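Unton Logistikdienste, Standort Cemden
Zwischenbericht zum Fördervorhaben »Greifen lernen: Assistierte Kommissionierung kleiner Packungen«
Stand: 6. September 2020
Verfasst von Stella Were, Projektleitung

1. Anlass und Stand

Der Bericht schließt an den Bericht vom März an. Damals waren die Arbeitsplätze am Packtisch noch unverändert, und die Gespräche mit dem Betriebsrat über die Aufzeichnung von Arbeitsabläufen hatten gerade erst begonnen. Inzwischen liegt eine unterschriebene Betriebsvereinbarung vor, 2 der Packplätze sind umgestellt, und die Aufnahme von Greifvorgängen mit handgeführten Greifern läuft in der Halle und in der Heimarbeit.

Gegenstand des Vorhabens bleibt das Einlegen und Herausnehmen kleiner, biegsamer Verpackungen: Beutel, Riegel, Tütchen, flache Folienpackungen. Für Kartons und Dosen gab es am Standort schon vorher eine brauchbare Lösung. Folienware wird weiterhin von Hand gepackt, und dort liegen auch die meisten Beschwerden über Handgelenke und Schultern.

2. Arbeiten im Berichtszeitraum

Die Greifer werden von den Beschäftigten selbst geführt. Eine Kamera am Gerät zeichnet auf, wie eine Packung angefahren, gefasst und abgelegt wird. Aus diesen Aufnahmen lernt später die Steuerung am Packplatz. Mfaume, unser Partner für die Software, hat die Auswertung übernommen und meldet uns wöchentlich zurück, welche Packungsarten noch fehlen.

Bis zum Stichtag liegen 500 verwertbare Sequenzen vor. Vereinbart war für diesen Zeitpunkt mehr. Die Verzögerung hat zwei Ursachen: Die Unterweisung dauerte länger als geplant, und die erste Lieferung der Greifer hatte eine Feder, die für Dauerbetrieb zu stramm war. Die Federn wurden auf Kosten des Herstellers getauscht. Seither klagt in der Frühschicht niemand mehr über den Kraftaufwand, in der Spätschicht vereinzelt noch.

Ein Teil der Aufnahmen entsteht in Privatwohnungen. Dieser Punkt war im Antrag nur knapp beschrieben und wurde im Beirat mehrfach nachgefragt. Die Teilnahme ist freiwillig, die Zeit gilt als Arbeitszeit, und es wird der gleiche Stundensatz gezahlt wie in der Halle. Die Beschäftigten legen die Ware selbst aus und wählen Korb und Unterlage aus dem eigenen Haushalt. Mfaume hatte darum gebeten, weil die Steuerung an den immer gleichen Kisten und dem immer gleichen Hallenlicht sonst wenig lernt, was sich auf andere Standorte übertragen lässt. Vor der Weitergabe sieht jede Person ihre Aufnahmen durch und kann sie ohne Angabe von Gründen löschen.

3. Veränderungen für die Beschäftigten

Von den 82 Beschäftigten in der Kommissionierung haben sich fast 100 Prozent der Frühschicht unterweisen lassen, in der Spätschicht liegt die Beteiligung deutlich niedriger. Godfrey Kimaro führt das auf die Busverbindung zurück. Die Unterweisung fand am Nachmittag statt, und wer aus Iltholm kommt, hätte dafür einen früheren Bus nehmen müssen. Ab dem nächsten Durchgang wird sie in die Schichtzeit gelegt.

An den umgestellten Plätzen hat sich die Arbeit merklich verschoben. Das Greifen in tiefe Körbe fällt zum Teil weg. Dazugekommen ist das Nachlegen und Ausrichten der Ware, das im Stehen geschieht und mehr Aufmerksamkeit verlangt. Mehrere Beschäftigte beschreiben den Platz als ruhiger für die Arme und anstrengender für den Kopf. Pausen werden dort inzwischen öfter kurz genommen statt einmal lang. Die Schichtleitung hat das zunächst untersagt und nach Rücksprache mit dem Betriebsrat zugelassen.

Stellen wurden im Berichtszeitraum nicht abgebaut. Die Betriebsvereinbarung schließt betriebsbedingte Kündigungen als Folge des Vorhabens bis zum Ende der Förderung aus. Was danach gilt, ist offen und wird in der Belegschaft viel besprochen. Die Projektleitung hält es für richtig, diese Frage noch innerhalb der Laufzeit zu klären, und hat die Geschäftsführung um einen Termin gebeten. Eine Zusage steht aus.

Neu ist die Aufgabe der Anleitung. Shabani Mwakyusa und Augustina Ofori weisen Kolleginnen und Kollegen am Greifer ein und sehen die Aufnahmen auf grobe Fehler durch – verdeckte Kamera, zu schnelles Ablegen, doppelt gefasste Packungen. Beide erhalten dafür eine Zulage, die derzeit aus Projektmitteln kommt. Eine Eingruppierung im Tarif fehlt noch.

4. Schwierigkeiten

Glänzende Folie bleibt die schwierigste Oberfläche. Am Packplatz fährt die Steuerung solche Packungen oft zu hoch an und greift nur den Rand. Schmale Packungen, die an der Naht gefasst werden, drehen sich im Greifer. Bei den handgeführten Aufnahmen gleichen die Beschäftigten das mit dem Handgelenk aus, ohne darüber nachzudenken, und genau diese Bewegung fehlt der Anlage bisher. Mfaume schlägt vor, mehr Sequenzen mit schräg gehaltenen Packungen aufzunehmen. Damit wurde begonnen.

Die Akkus der Aufnahmegeräte halten keine ganze Schicht. Ersatz ist bestellt. Der Posten lässt sich aus den Restmitteln für Verbrauchsmaterial decken, eine Umwidmung ist nicht nötig.

5. Nächste Schritte

Die Spätschicht wird unterwiesen, zwei weitere Packplätze werden vorbereitet, aber erst nach der Begehung durch die Fachkraft für Arbeitssicherheit in Betrieb genommen. Die Befragung zur Belastung wird mit demselben Fragebogen wiederholt. Der Verwendungsnachweis für das laufende Jahr geht gesondert zu.

Der Entwurf lag vor der Abgabe im Pausenraum aus. Eine Rückmeldung dazu ist am Schluss im Wortlaut angefügt.

Anlage: Heimarbeitsplatz, Aufnahme mit handgeführtem Greifer, Kleinpackungen und Korb
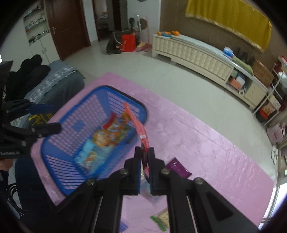

Thaddeus Park: Zu Abschnitt 3 möchte ich ergänzen, dass die Durchsicht der eigenen Aufnahmen zu Hause auch Zeit kostet und bei mir bisher nicht auf dem Stundenzettel steht. Mit dem Greifer komme ich gut zurecht, die neue Feder ist viel besser. Aber wenn die Anlage später das kann, was wir ihr vormachen, dann will ich vorher schriftlich haben, an welchem Platz ich danach stehe. Bitte nehmt das so in den Bericht auf.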